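Clultico Open Workshop: second progress report to the Belmonte Fund
Period covered: spring, up to and including the April open day

1. Where we are

The grant pays for a bench where members of the public can watch a robot arm handle ordinary objects. The bench now exists. It was late, as our first report warned, and the extra month went mostly on a power supply that had been delivered to a different Belmonte.

2. The open day

We printed 500 leaflets and had 31 visitors. Several had come for the ceramics sale upstairs, but they stayed, and one went home with a leaflet and no ceramics. Doors opened at ten and the last demonstration began at half past three.

Each demonstration was planned at 20 minutes. Most ran to around 30, the difference being questions. The most popular question was whether it could do the washing-up. Our demonstrator's reply grew shorter as the day went on.

3. What was shown

We used the Ulico control software with the Nilto task set, which asks the arm to deal with bricks, in rows and in stacks. The rubber chicken is our own addition. Adults watched the bricks politely. Children asked after the chicken, and it has now been written into the running order. 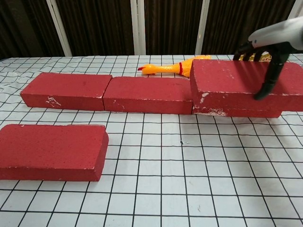
Why use bricks for a public demonstration?
Visitors already know how heavy and awkward a brick is, so they can judge the arm's work without a lecture first.

4. Problems

The printed grid sheet wrinkles. We have tried tape, then more tape, and would now like to try a board. The emergency stop was pressed twice, both times by people asking what it did. It did it.

Our talk was too long for anyone under twelve and for a fair number over. The middle part, on joint limits, has been removed and is not missed.

5. Money

Spending is within budget, apart from leaflets, where we were plainly optimistic. We ask to move the unspent catering line to the board mentioned above and a second set of bricks, as the present ones are getting chipped.

6. Next period

Two school visits are booked, and a second open day is planned for a date when there is no ceramics sale, or possibly for one when there is. We would welcome the Fund's view. The next report will follow after the school visits, with the feedback forms attached.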